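Section 4: Setting up the pick-and-place bench (Hamex arm, club kit)

For new members and anyone who missed Friday. Read it all before you plug in. If you have the older Breseck gripper skip to section 5, the wiring is different.

4.1 Before power

1. Clamp the base plate to the bench. Both clamps, hand tight, then a quarter turn.
2. Check the arm can swing fully left and right without hitting the wall, the monitor or you.
3. Gripper cable into port 2. Not port 1, that's the shoulder.
4. E-stop pressed IN before the supply goes on.

CAUTION: Never hold the arm still while it is homing. Keep hair, sleeves and lanyards clear.

4.2 Homing

1. Supply on, wait for the steady green light. Flashing green = still booting, leave it.
2. Twist the E-stop to release.
3. Open Skevska on the club laptop, choose Bench, then Home All.
4. The arm goes up first, then round. Takes some 21 seconds. If it goes down first, hit the E-stop and check step 3 in 4.1.

Note: the laptop sometimes picks the wrong serial port after an update. Unplug, count to five, plug back in. Usualy does it.

4.3 Camera and cube

1. Lens cap off (yes, really).
2. Put one foam cube on the white surface, somewhere the arm can reach.
3. Press Preview. Look for the cube first, everything else later.
4. Set exposure by hand. Start at 56 and go down until the cube keeps its colour. Auto exposure off, it hunts.
5. Tick Colour Mask and drag the threshold to 153. Cube should show solid, background black.
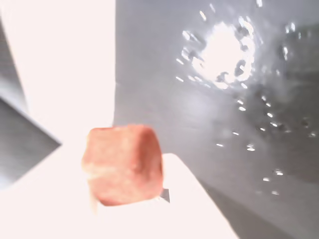 Why does the mask pick up bits of background as well as the cube?

Bright patches get past the threshold when the exposure is too high. Bring it down a few steps, turn lamps away from the bench, then redo the threshold. Don't fix it with the threshold alone or the cube edges go ragged and the grip point wanders.

4.4 First pick

1. Speed slider to Slow. Leave it there for the first session.
2. Press Find, then Pick. One hand near the E-stop.
3. If the gripper closes beside the cube, redo the corner points (Galbraith sheet, page 2) and try agian.
4. Three good picks in a row, then save the profile under your team name. Not "test". We have enough of those.

CAUTION: E-stop in before you reach across to move the cube. Every time.

4.5 Packing up

Park the arm from the menu, E-stop in, supply off, cap back on. Cubes in the tub.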